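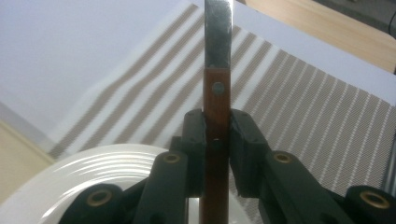
Posham Shared Workshop
Gripper build group - minutes, March meeting

Present: Amrit Gagnon (chair), Leonilde Rebelo, Tibor Vincze, Edit Bíró (minutes)
Apologies: Géza Kozma
Meeting opened 6:40 p.m.

1. Minutes of the February meeting
Accepted with one correction. Under item 4 the pivot hole should read "reamed", not "drilled".

2. Hand-held gripper, mechanical
Tibor reported on the linkage. The brass bushings are a light press fit in the black plastic arms and have stayed put since the holes were reamed. Side play at the jaw tip is still more than he wants. He puts it down to the pivot pins and will try the next size up before anyone reprints the arms.
Leonilde asked if the jaws stay parallel over the full stroke. Tibor: yes, except in the last part of the opening, where the left jaw leads slightly. Not a problem for cutlery. It may matter for bowls.
Agreed: no change to arm geometry until the new pins have been tried.
Action: Tibor - fit larger pins, measure play at both jaws, report.

3. Pads
Two pad compounds compared, the current black one and the softer Larnamine sheet. The Larnamine grips glazed plates better but picks up dust and has to be wiped down every session. On wooden handles Leonilde found no difference worth recording. Edit noted that the softer pad lets a knife rotate between the jaws when the blade is heavy compared with the handle.
Agreed: keep the current pad for knives. Larnamine to be kept for plate trials only.
Action: Leonilde - cut 3 spare pairs of the current pad and label the bag.

4. Table setting recordings
Edit gave the count. 987 recordings are on the group drive, all from the place setting task (plate, knife, mat). Two folders have the wrong task name and will be renamed, not deleted.
Discussion on the order of the task. Amrit wants the plate placed first every time. Leonilde would vary it, as the arm will not always find the plate down when it starts. Left open until Géza can be present - he wrote the training script and knows what it will accept.
Knife handling: sharp knives are to be passed between people with the blade wrapped, and the second person stays on the far side of the table while the gripper is closed on one. Amrit asked for this to go on the wall sheet.
Action: Edit - rename folders, update wall sheet.
Action: Amrit - ask Géza for the script notes.

5. Arm mount
The Bognár adapter plate has arrived. The bolt circle matches the arm flange, but the dowel hole is undersize. Tibor can open it up on the mill. Mounting the gripper on the arm is put back until item 2 is closed. Amrit reminded the group that the hand-held and arm-mounted versions must have the same finger length, or the recordings will be of little use.

6. Bench and power
The power strip on the Brasska bench trips when the compressor and the printer start together. Printer moved to the wall outlet. Leonilde asked for cables to be kept off the floor between the bench and the table. Agreed.

7. Any other business
Tibor has offcuts of black filament, free to whoever wants them. The small calipers are missing from the drawer again. Please return them.

Meeting closed 8:05 p.m.
Next meeting: same place, 6:30 p.m. start. Item 4 to be taken first if Géza attends.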